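Cell 2 cable routing: equipment plan and budget position

The equipment plan for the second cable routing cell at Tiddale has been revised following the July review. The main change is the order of spending. Simulation and fixture work now come ahead of the arm purchase, and the capital request has been split into two stages. Section leads with an interest in bench space, power or maintenance hours should read the whole item.

Scope

The cell will take a cable that is fixed at one end, pick up the free end and lay the run across a set of horizontal pegs. The work is currently done by hand at the Revbridge harness bench. The cell is not intended to crimp, strip or terminate, and no allowance has been made for those operations. Requests to add them will be treated as a separate project with a separate budget line.

Arm

The specification calls for a six-axis arm on a bench-mounted pedestal. Required reach is 900 mm from the centre of the base to the gripper mounting face. An arm with a reach of 700 mm was priced and would cover the lower pegs, but it works close to full extension on the upper ones, where there is little room left to reorient the wrist. The shorter arm is cheaper to buy and has been dropped all the same.

Payload is not a deciding factor. The cable is light, and the gripper and its mounting plate make up most of the load at the wrist. What matters more is behaviour under a changing side load as the cable is drawn along the bench. Suppliers are asked to quote repeatability at the tool flange and to state the conditions under which it was measured. Quotes that give a headline figure only will be returned.

The pedestal is to be quoted as a separate item. On the first cell it was bundled with the arm, and when the height had to be changed the whole assembly went back under a single return authorization. We lost most of a quarter to that.

Gripper

A two-finger parallel gripper, electrically actuated, is sufficient. Pneumatic units were considered and are cheaper per unit, but the Tiddale bench has no air drop and the cost of running one exceeds the saving. Finger pads will be machined in house. Budget for 40 pad sets over the life of the cell, in two profiles, with the first batch charged to the project and the remainder to maintenance consumables.

Force sensing at the wrist remains an option. It is listed in the stage two request as a provisional item. The mounting pattern must allow for it to be fitted later without changing the gripper, and the extra stack height must be included in the reach calculation from the outset.

Fixture

The peg rack is the least expensive item in the plan and has caused the most discussion. The drawing released under job 717 uses a flat-bar frame on a pair of long feet, with smooth rods on one face. It is free-standing so that it can be turned relative to the arm while the approach angles are being worked out. Once an orientation has been agreed, the feet will be drilled and dowelled to the bench. Please do not order clamps for it in the meantime.

Two racks should be made, one for the cell and one for the metrology room. Spare rods are to be ordered at the same time from the same bar stock. Replacement rods on the first cell came from a different supplier with a slightly different finish, and the friction settings had to be retuned.

Simulation

Stage one includes a Jilus licence and the labour to build a model of the bench, arm, gripper, rack and cable. The licence is annual and sits under operating costs, which has caused some confusion in the spreadsheet – it should not appear in the capital column at all. The workstation does, and it is to be depreciated on the same schedule as the other engineering machines.

The purpose of the model is to settle three purchasing questions before money is committed: arm reach, pedestal height and position, and the width of bench required. It will not settle cable stiffness. That has to be measured on samples from the current reels and entered by hand, and the labour estimate now includes time for it.

Integration and contingency

Iyamu has been asked to quote for guarding, cabling and commissioning as a fixed price, with programming at an hourly rate. The split reflects experience with the first cell, where the mechanical work ran to plan and the programming did not. Contingency is held against programming only.

Electrical supply at the bench is adequate for the arm controller and the workstation. A separate isolator is required and has been added to the facilities list. Floor loading has been checked and needs no further work.

Timing

Stage one can proceed on existing approvals. The stage two request, covering arm, pedestal, gripper and integration, will be submitted once the reach and bench width are confirmed from the model. Supplier quotes should be valid long enough to cover that gap – ask for an extension now if yours is not. Revised spreadsheets are in the project folder, and comments on the fixture drawing should be marked on the drawing itself and returned to the engineering office.

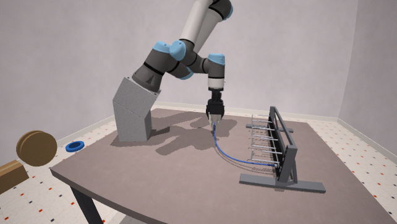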